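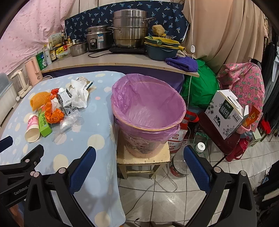 Bin with the bag in, parked on the stool next to the table

Small trash bin, bag keeps slipping in when I clear the table

Posted by Pukdale

ok so quick one. Tiny kitchen, one table, everything gets dumped on it. Wrappers, tissues, fruit nets, cups. When I clear up I put the bin on a little stool so it's right by the table edge and I can just sweep stuff over. Works great except the bag. Thin purple ones, came in a roll of 500 so I'm stuck with them for a while. I fold the top out over the rim but after a couple handfuls it slides down inside and then theres tissue stuck behind it. Any fix that isn't buying a new bin? Also what do you do with the cartons, they take up half the bag.

Brophy

Bag's too small or too big, one or the other. Mine was too big. Gather the extra on one side, twist, tuck the twist under the fold. Takes 3 seconds. Or a fat rubber band right under the rim, thats what I did for years.

Also push the bag all the way to the bottom BEFORE you fold it over. If there's air under it the first heavy thing drags the whole top down.

Cartons: rinse, flatten, cap off. Check what your town takes, ours started taking them in May.

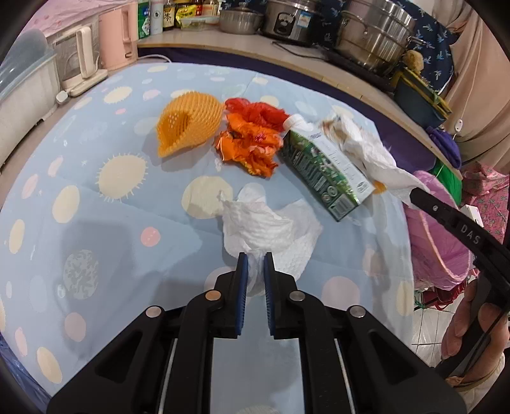

Should the fruit nets go in with plastic recycling? Regular trash in most places, the foam ones and the mesh ones both, they tangle up the sorting machines.

Anyway rubber band. Try that first.

Bernadette Buckley

Agree on the band. I'd sort before sweeping though. Soft stuff first (tissues, wrappers), then boxes and cups squashed flat on top, otherwise the boxes prop the bag open and you get maybe half a load. And shake the tablecloth outside after, crumbs get in the folds.

Binder clips work too if the rim isn't too thick. Two, opposite sides.

Ivitz

just get a bin with a lid

Pukdale

Rubber band did it, thanks. Lid no good, I need both hands for sweeping. Will try the soft stuff first thing tonite.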